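3.2 Simulated kitchen task

The student teams in the Carvalho course worked in Hivus, a rendered kitchen with one arm on a fixed pedestal beside a marble counter and sink. Each team of 10 wrote its own grasp planner and submitted it in May. Training was capped at 4,000 episodes per team - enough for the cup task, too few for the knife. Of the episodes logged by team Rallar, 2,108 were kept after filtering for joint limit violations.

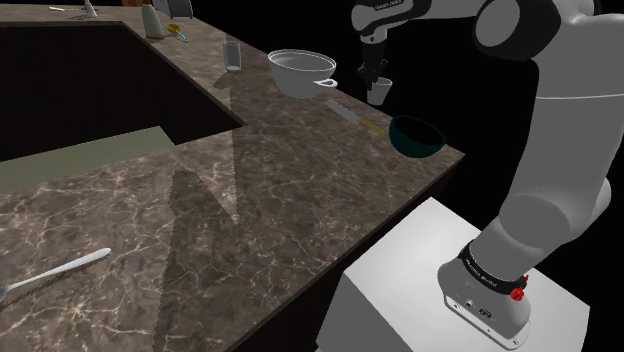

Figure 4. Cup task in Hivus, with the cup held in the gripper and the other tableware on the counter.

Placement error was measured from the cup base to the target center at release. Episodes that ended in a collision with a bowl were scored as failures, whatever the final error. The scoring script was written by Inês Aguiar and was the same for all teams.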